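I bought the house in Fomosstead for the kitchen, which my sister says is a dumb reason to move 43 miles from anyone you know. Well, she'd never smelled the bakery on Kudevska Street at five in the morning!

The first night I ate soup standing up and heard somebody humming in the pantry. An old tune, kind of slow.
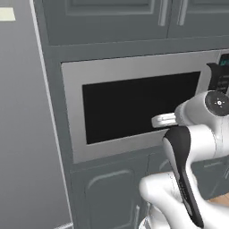

Gray cabinets and a built-in microwave.

I hummed back (what else do you do?) and it stopped, and then, very politely, it started over from the top so I could catch the second part. We've been working on the harmony since October.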